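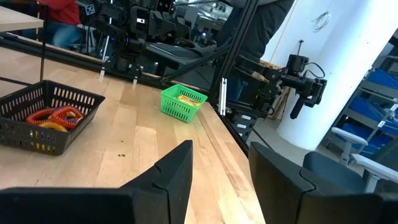 Last updated September 20, 2018

Airline moved my connection, now I have 14 hours in the airport. Do they owe me a hotel?

Posted by Mali Prosser

Hi all! I booked a trip back in July through a site called Pruvley, two flights on one booking, both with Lotent Air. Yesterday I got an email saying flight 723 has a new departure time, and my easy little layover is now 14 hours, overnight, with my mom along (she's 81 and not a floor sleeper). The whole thing cost me $600 a ticket, so I'm not thrilled. Pruvley says call Lotent, Lotent says call Pruvley. Has anyone gotten a hotel out of them for this? Or can I ask for a different flight without paying the change fee?

Adebayo Adebisi

I had nearly the same mess last year with another airline. Don't click "accept" on that email yet! Once you accept the new times it gets a lot harder to argue. Look up the other flights on the same route first and write down the numbers, then call and ask for one of them by name. I got moved to an earlier connection with no fee, but it took two calls — the first agent told me flat out it couldn't be done.

The hotel is a tougher sell. When they change the schedule weeks ahead, most airlines figure you have time to pick something else, so they'd sooner rebook you or refund you than pay for a room. Ask anyway, and mention your mom's age. Also read the schedule change part of your ticket rules, it's long but it's in there.

And if Pruvley issued the tickets, they may have to push the button on their end. I'd try to get both of them on the phone at once if you can.

rito2215

just get a refund and drive lol. or sleep at the gate, i've done it plenty, bring a hoodie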